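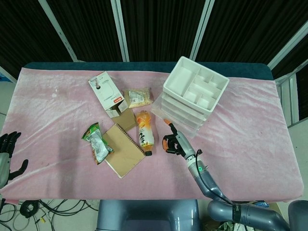
On the table this month: a drawer organizer with a compartment tray on top, a spiral notebook, a juice bottle, and some packets and packaging waiting to be sorted.

The June table: one surface, everything out

The tidy-up column is back after a short break, and for June we are looking at the mixed table. Most of us have one. It is the place where the shopping lands, where the mail gets opened, and where a snack packet can sit beside a notebook for most of a week before either one gets moved.

Last time Reinaldo Andrade wrote about closets, and a few readers asked for something smaller. A table is smaller. You can finish it before lunch, and you don't need to buy anything to do it.

Start with a cloth

Put a cloth down before you put anything on the table. An old fleece throw is fine, and so is a towel or a sheet you no longer use on a bed. Fleece keeps bottles from rolling and it is kind to the table edge. It doesn't need ironing. Pale colors are easier to work on than dark ones, and you will see crumbs, paper clips and screws that would vanish on a navy blanket. When you finish, gather the corners, shake the cloth outside and put it in the wash.

Then bring the loose things to the cloth. Spread them out so nothing is stacked unless it belongs together. Irén Vass, who runs the Plonham sorting mornings, asks people to leave their hands off the storage until this part is done. If the drawers are open and waiting, things go into them too early and you end up with a tidy drawer full of trash.

Food and drink go first

Anything you can eat or drink leaves the table before you sort the rest. Clear plastic packages of dry food should be checked for a date and a proper seal. If the seal is gone, move the contents to a jar or a lidded tub and cut the label off the package to keep with it. A strip of tape on the lid does the same job if the label won't come away cleanly.

Snack packets get squeezed gently at one end to find out if there is anything left. Empty ones go in the trash. Our local pickup does not take shiny wrappers with the recycling, and Ludska residents should check their own list – the rules changed there this spring.

Juice bottles go to the kitchen, full or empty. Rinse the empties and let them drain before they go out. Daiane Batista keeps hers for watering seedlings and puts small holes in the caps with a hot needle, but she does have 220 seedlings. Two bottles are plenty for a windowsill.

The box question

Small product boxes are the part that people argue about. At the last morning we had a long talk about whether to keep the box an appliance came in, and we did not agree. Ronaldo Caldeira keeps all of his. Rosângela Vasconcelos keeps the box until the return period is over and then flattens it the same day.

The newsletter's suggestion is somewhere in the middle. Open the box fully, fold out the flaps and check inside for manuals, spare parts and small bags of screws. Write the model number in your notebook. If the appliance is staying and you are not planning a move, flatten the box. If you want to keep it, keep it with the appliance paperwork and write the purchase month on the flap. A small box with nothing in it and nothing written on it is only taking up shelf space.

Drawers and trays

Plastic drawer organizers with frosted fronts are popular in our group for a good reason: you can tell a drawer is full without pulling it open. You can't always tell what it is full of, so label them anyway. Masking tape and a pencil will do, and you can change your mind later.

A tray with sections of different sizes works well on top of a set of drawers. Use the small sections for things you reach for daily, such as keys, stamps and rubber bands. Longer sections suit pens and scissors. If the tray came out of a drawer somewhere else in the house, measure before you decide it lives on top. Isik, the hardware store by the bus station, sells non-slip liner by the foot, and a piece under the tray stops it from sliding when a drawer sticks.

Heavy items belong in the bottom drawers. Batteries should have a drawer or a section to themselves, away from loose metal.

The notebook

Keep one notebook for the house and leave it near the table. A plain cover is handy, and you can write the year on it in marker. A spiral binding lets it lie flat while you copy down a model number with your other hand full. Use the first page for things you are looking for and the last page for things you have lent out. Irén adds a page for each drawer, with the contents listed in pencil.

She is on her fifth notebook. She went back through the first 4 over the winter and found she had written down 1,027 items, including a garlic press that she had lent to the Nigatu household and forgotten. She has it back now.

Next sorting morning

We meet in the Plonham reading room at 10 a.m. Bring one cloth, one pencil and whatever is on your table at home. Tape is provided. If you have spare drawer organizers in good condition, leave them by the side door with your name on them, and Daiane will match them with people who have asked for one.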